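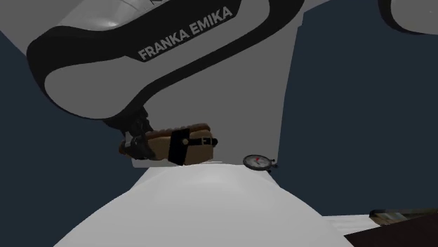
Rules for Robot Arms: How Do Engineers Keep Them Safe?

By Oddur Stougaard
Updated 2/21/19

A robot arm is a machine with joints, something like your shoulder, elbow and wrist. Motors turn the joints. A computer tells each motor how far to turn and how fast.

A robot arm does not know what is fragile. It does not know where people are standing unless it has sensors that can detect them. For this reason, engineers write rules before an arm is switched on.

What is a standard?

A standard is a written set of rules that many people agree to follow. Standards for robots cover speed, force, warning signs and stop buttons. A company may add its own rules. The Trurkotex rule book for robot arms has 278 rules in 28 chapters.

Test in a simulation first

A simulation is a computer model of a real place. Objects in it have a shape, a size and a weight, but they are made of numbers. If a simulated arm knocks over a bottle, there is no glass to sweep up.

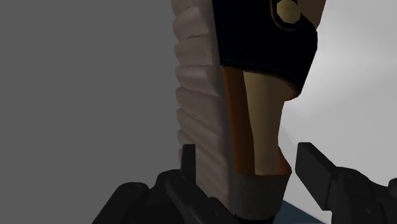 Rule 49 in the book is about gripping. A gripper has fingers that close on an object. The rule says:

Find the object before moving toward it.
Open the fingers wider than the part to be gripped.
Close slowly.
Use the smallest force that will hold the object.
Stop if the object slips.

Shoes are useful for practice. A sole and a strap have different shapes, so a grip that suits one may not suit the other.

Plan the path

The gripper is only one part of the arm. The elbow can hit things too. The computer must check every joint along the whole path, including the parts that are far from the object.

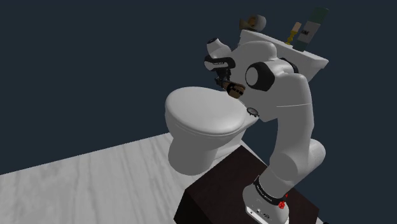
Tall objects need extra space. Under the Trurkotex rules, the arm slows down near anything that could tip over, and it may not pass above a person at any speed.

Keep a record

Each test gets a number and a short report. The report lists the task, the speed setting and any contact that was not planned. Test 2243 was marked "repeat" when its report was missing the speed setting.

Words to know

Gripper: the part of a robot that holds objects.
Joint: a place where two parts of the arm meet and can move.
Path: the route the arm follows.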